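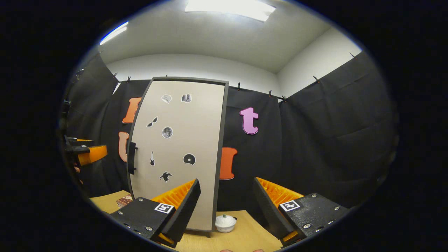
Chapter 8
Showing the Task

In the chapters so far, every motion the robot made came from a program. Someone wrote down the positions, the speeds and the order of the steps. That works well when the parts always arrive in the same place. It works badly for opening a cabinet, folding a towel or scooping rice, where the person who knows how to do the job usually can't say in numbers what the hands are doing.

This chapter covers a second way to get motion into a robot. A person performs the task, the performance is recorded, and a controller is fitted to the recording. One complete recording, from the starting position to the end of the task, is called a demonstration. A set of demonstrations of the same task is called a demonstration set.

There are three common ways to record one. In kinesthetic teaching, the person takes hold of the arm and moves it directly while the joints are set to give way. In teleoperation, the person moves a control device and the robot follows, either across the room or from another building. In handheld collection, the person carries a gripper like the one the robot will wear and does the task without any robot at all. A wide-angle camera on the gripper records what the robot would see. Printed square markers on the jaws let software work out how far the jaws are open in each image.

Each method loses something. Kinesthetic teaching gives exact joint angles, but the person's arms and body get into the camera's view, and a heavy arm is tiring to move. Teleoperation keeps the person out of the way, but most operators can't feel contact through the controls and slow down near a surface. Handheld collection is fast and feels natural. Its weak point is that a person can easily reach positions that the robot's arm cannot, and those demonstrations have to be found and removed later.

Section 8.1 sets out the notation. Section 8.2 compares the three methods on one task, pulling open a door by its handle. Section 8.3 deals with timing errors between camera and gripper. Section 8.4 takes up two-handed tasks, in which both grippers must be located in the same coordinate frame.

A case from the Plesia workshop

We will return several times to a set of recordings made at the Plesia workshop under Luminița Zamfir. Her group collected 38 demonstrations of a door task in June, using a handheld tool they called Flaker. The first controller trained on them reached for the handle correctly and then stopped short of it. Zamfir's notes, dated 19 Jul 2018, trace the fault to the operators, who had paused before closing the jaws. The controller had learned the pause. The group trimmed the still sections and trained again, and 9 recordings were thrown out as too short to use.

Before reading on, pick up a pen, open a drawer with your other hand and drop the pen in. Write down every point at which your hands stopped moving. Keep the list for Exercise 2.

Terms introduced in this chapter: demonstration, demonstration set, kinesthetic teaching, teleoperation, handheld collection, coordinate frame, idle segment.

8.1 Notation

A demonstration is written as a sequence of pairs. The first member of each pair is an observation, and the second is the action taken at that moment.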